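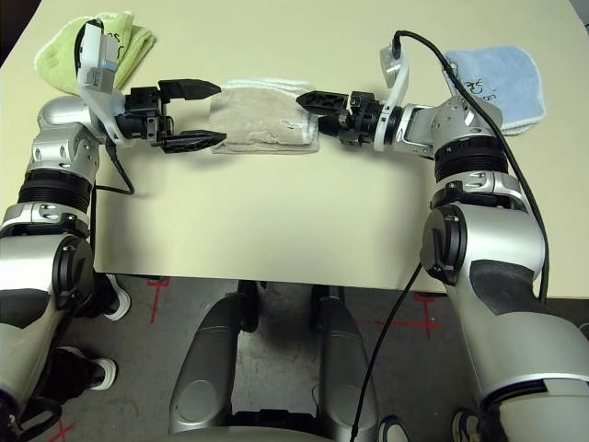 Three towels and a pair of robot arms at a cream-coloured table.

Tahmineh Kermani has spent most of her working life thinking about how homes are kept warm, and she is happy to talk about it for as long as the tea lasts. She runs the heat network at Ballbridge, a scheme that pipes hot water under the streets to 2463 homes, and when we meet she has just come from a residents' meeting that overran by an hour.

"They wanted to know about the bills, and quite right too," she says. "I could talk about pipes until midnight, but if you're on a pension you want to know what January will cost you."

The network used to run wholly on gas. Since June a large heat pump on the river at Fonport has been taking a share of the load, and she hopes it will carry most of it once the second unit goes in. The gas boilers will stay for the coldest weeks, which has upset some of her greener neighbours.
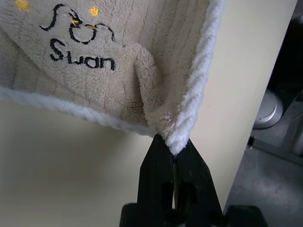

"I do understand them," she says, and she plainly does. "But I've had old ladies ring me at six in the morning with no heating, and I won't go through that again for the sake of a tidy chart."

Arturo Ruggiero, who looks after the pipework, joins us halfway through with a plate of biscuits and a complaint about the old Jutmont estate, where 21 valves still need replacing. The lagging there dates from the first phase, he explains, and a good deal of heat goes into the soil before it gets to anybody's radiator. "You can see it when it snows," he says. "There's a green stripe right across the grass – the cats love it."

Kermani would like to add another 1000 homes, though the council has yet to agree where the money would come from. She expects an answer after the summer, and in the meantime there is the Jutmont trench to dig.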